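Lernorton canteen swaps throwaway chopsticks for reusable pairs

The staff canteen at Lernorton will stop handing out disposable chopsticks in March and put reusable wooden ones on its trays instead, the canteen's operator, Dratero, said.

The company has ordered 783 pairs for the site, which serves lunch and an early supper to workers from the offices and the print shop next door. Each pair will go out on a tray with a bowl or cup, a saucer and a spoon.

Dratero said the canteen had been going through 4000 disposable pairs in a busy month, most of them on noodle days. The paper sleeves alone filled a recycling bin every week, and many of the sticks ended up in the food waste, where they had to be picked out by hand.

The replacements are dark brown and round, with the grain of the wood showing along the length. Square ones were also considered but the kitchen found they took longer to dry in the racks.

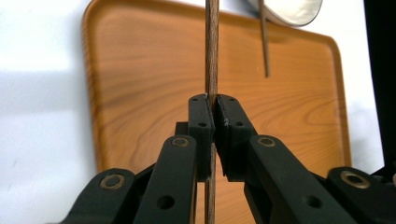 Trays and cups

The table settings are changing at the same time. The old gray plastic trays, many of them cracked at the corners, will be taken out of use once the new ones are unpacked. Dratero is buying the new trays from Hrubý, a catering supplier that already provides the canteen's glasses and serving spoons.

The first delivery covers 222 trays, enough for one full sitting with a few spare. A second delivery is due before the summer if the first batch holds up in the dishwasher.

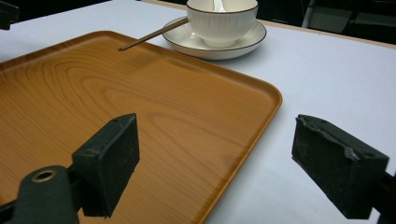
Dratero runs a smaller canteen at Vovonberg, and the same settings will be used there later in the year. The cups and saucers are going to both sites so that breakages at one can be covered from the other. They are white, with a thin dark brown band on the rim of the cup and a matching line around the edge of the saucer. The trays have a printed wood pattern in orange-brown, a low rim and rounded corners. Vovonberg has 62 seats and no dishwasher of its own size for trays, so its washing will be done in two loads after lunch.

Diners at Lernorton will be asked to return chopsticks to a separate tub by the tray rack – not to the cutlery bin, where thin items tend to slip through the basket. Sticks that are chipped or bent will be taken out when they are sorted.
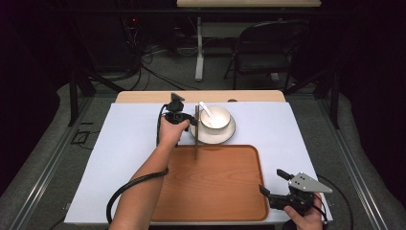 Forks will still be available at the counter for anyone who prefers them, and diners can bring their own chopsticks if they wish. Prices will not change. Takeout orders are not part of the switch for now, and will keep the disposable pairs until the remaining stock is used up.

The canteen will close at 2 p.m. on the day of the changeover so that the shelves by the entrance can be cleared. Supper will be served as usual from 5 p.m.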